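Trucos de casa: mes y medio con el kit de pinzas de Flelard
Por Danish Bugti
Julio

En esta página solemos hablar de cómo quitar la cal del grifo o de qué hacer con las tapas que no casan con ninguna fiambrera. Este mes toca algo más caro. Flelard alquila un kit de dos pinzas de mano con las que uno hace tareas domésticas, las graba y después, si todo va bien, un brazo robótico las aprende. El brazo se llama Norov y se contrata aparte, como la guarnición en ciertos restaurantes.

El alquiler cuesta 68 euros al mes, con una fianza de 400 que devuelven si el material vuelve entero. Comprarlo sale por 484. Yo lo alquilé, que conozco bien mi relación con las fianzas.

Qué trae la caja

Dos pinzas negras, una para cada mano, con sus cables. Un juego de almohadillas de repuesto. Una llave Allen que perderá usted la primera tarde. Y un manual de Rocha, la empresa que lleva el servicio técnico, traducido por alguien que llama «mordaza amable» a la pinza y «superficie de convivencia» a la mesa. Le he cogido cariño.

No trae mesa, ni soporte, ni paciencia. Las dos primeras cosas se pueden pedir prestadas.

Antes de empezar

Despeje más mesa de la que crea necesitar. Con las manos uno pliega una servilleta en el hueco que dejan el frutero y el correo sin abrir. Con las pinzas hace falta sitio para equivocarse, y en los primeros días uno se equivoca a lo ancho.

Remánguese o póngase algo ajustado en los puños. Yo enganché la manga en un eslabón del mecanismo y grabé una secuencia muy completa de un adulto peleándose con su propia camisa. La subí sin querer. El sistema la aceptó y le puso una nota bastante alta.

Los cables, por fuera del antebrazo y hacia atrás. Si van por delante barren la mesa, y lo que barren es justo lo que acababa usted de colocar. Una goma del pelo floja a media manga los mantiene en su sitio mejor que la cinta de velcro que venden como accesorio.

Coloque los objetos separados, con un palmo libre a cada lado. Las mordazas entran abiertas y ocupan más de lo que uno calcula a ojo. 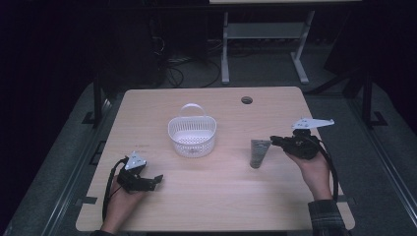

El manual recomienda practicar media hora con cosas blandas antes de tocar nada rígido. Le hice caso al revés y no lo aconsejo. Lo plano y duro, de pie, se cae con mirarlo: hay que llegar con las dos puntas a la misma altura y cerrar despacio. Si una toca antes que la otra, empuja en vez de agarrar, y ya está usted agachado buscando la pieza.

Cestas y cosas con agujeros

Las cestas de plástico caladas parecen fáciles porque tienen por dónde cogerlas. Demasiado por dónde. La punta de la pinza se mete en un agujero, se queda allí y uno levanta la cesta, la ladea, vuelca el contenido y descubre que no sabe soltarla. Cójala siempre del borde o del asa. Si coge el asa, hágalo por el centro y suba en vertical, sin prisa, igual que se sube una bandeja de canapés entre cuñados.

Para vaciarla conviene repartirse el trabajo: una pinza sujeta y la otra saca. Intentarlo con una sola mano es posible y también muy entretenido para quien esté mirando.

Trapos, paños y demás cosas sin huesos

Aquí es donde el kit se gana el sueldo, o al menos donde deja de darme vergüenza la factura. Una tela fina no ofrece ninguna resistencia, se pega a la mesa y se arruga en cuanto nota que uno tiene planes para ella.

Después de muchos intentos, me quedo con este orden:

1. Levante primero una esquina, pellizcando con las puntas casi planas sobre la mesa. Si las mete verticales, la tela huye.
2. Espere un momento antes de tirar. El tejido termina de acomodarse y se evita el segundo pliegue, que siempre es el malo.
3. Tense lo justo. Una tela un poco colgada se dobla bien; una tirante se escapa y vuelve a empezar la función.
4. Baje el borde hasta la mesa antes de abrir. Soltar desde arriba es confiar en la gravedad, que tiene sus propias ideas sobre la ropa blanca.
5. Alise con el costado de la pinza, nunca con la punta.

Los movimientos, lentos. Más lentos todavía. Si le parece que va a ritmo de procesión, va bien. Las grabaciones rápidas salen movidas y el servicio las devuelve con un mensaje cortés que a la cuarta vez empieza a sonar a reproche.

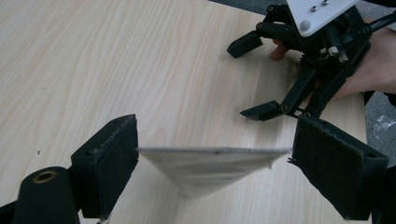
Con las almohadillas hay que ser un poco maniático. El fieltro suelta pelusa, recoge la ajena y al cabo de unos días agarra con menos ganas. Las mías las repaso con un cepillo de dientes viejo, en seco, siempre en el mismo sentido. Los hilos sueltos se cortan con tijera de uñas y no se tira de ellos. Tiré de uno y me quedé con media almohadilla en la mano y cara de haber aprendido algo.

Nada de agua ni de quitamanchas. Rocha vende un limpiador específico que, por el olor y por el precio, debe de contener algún tipo de joya. El cepillo me ha funcionado igual.

El servicio, que también se paga

Las grabaciones se suben a Clukodari, la aplicación del invento. Pide 10 repeticiones válidas por tarea antes de enviársela al brazo. «Válida» es una palabra con mucho carácter. Me rechazó una por iluminación insuficiente a las doce de la mañana, con la persiana subida, y me dio por buena otra en la que doblé el paño, lo desdoblé sin querer y lo volví a doblar. El brazo, obediente, aprendió las tres cosas.

Escribí a soporte y contestaron esa misma tarde, con amabilidad y un enlace a la página que yo acababa de leer. Al segundo correo me atendió una persona de verdad, que me explicó cómo borrar una tarea entera y empezar de cero. Se hace desde el menú de facturación. Por qué está ahí, lo ignoro, aunque tengo mis sospechas.

Un consejo que me habría ahorrado dos tardes: grabe todas las repeticiones de una tarea seguidas, con la misma luz y el mismo mantel, o sin mantel. Luego grabe otra tanda cambiando el objeto de sitio. Si lo deja siempre en el mismo punto, el brazo irá a ese punto, haya algo o no, con una seguridad en sí mismo que ya quisiera yo para las reuniones.

Y ponga nombre a las tareas mientras se acuerde. Tengo guardadas «paño», «paño bueno», «paño bueno 2» y «este sí». No es este.

Para las muñecas

Las pinzas no pesan mucho, pero pesan todo el rato. Sesiones cortas, de lo que dura una lavadora en programa rápido, y descanso. Apoye los antebrazos en el borde de la mesa siempre que la tarea lo permita. Si el borde es de los que cortan, una toalla doblada encima. La puede doblar con las pinzas, si tiene la tarde libre.

Los dedos, lejos de los eslabones cuando esté cerrando. El manual lo dice en la página de advertencias, justo después de prohibir que se use el kit para dar de comer a animales. Alguien habrá preguntado.

¿Merece la pena?

Depende de lo que entienda usted por ahorrar trabajo. Para tener los paños doblados, sale más a cuenta doblarlos. En mes y medio he doblado más tela que en los cinco años anteriores, y toda era la misma.

Ahora bien, el brazo ya recoge la cesta, la aparta y dobla un paño de cocina que no avergonzaría a mi madre, siempre que ella lo viera de lejos. El kit está bien construido, las almohadillas se cambian en un minuto y el agarre es más fino de lo que prometía el folleto. La aplicación necesita un hervor. El precio de compra me parece alto si no va a enseñarle más de tres o cuatro cosas; el alquiler, en cambio, permite probarlo un mes y devolverlo con la dignidad casi intacta.

Yo he renovado hasta septiembre. Quiero ver si le enseño a emparejar calcetines, tarea en la que, como maestro, tengo poco que ofrecer.

También en Trucos de casa

Cal en la alcachofa de la ducha: vinagre, bolsa y una goma
Tapas sin fiambrera, fiambreras sin tapa
Cómo doblar una sábana bajera sin ayuda
Cajones que se atascan en verano
Probamos tres quitapelusas y un rodillo
Qué guardar y qué tirar del cajón de los cables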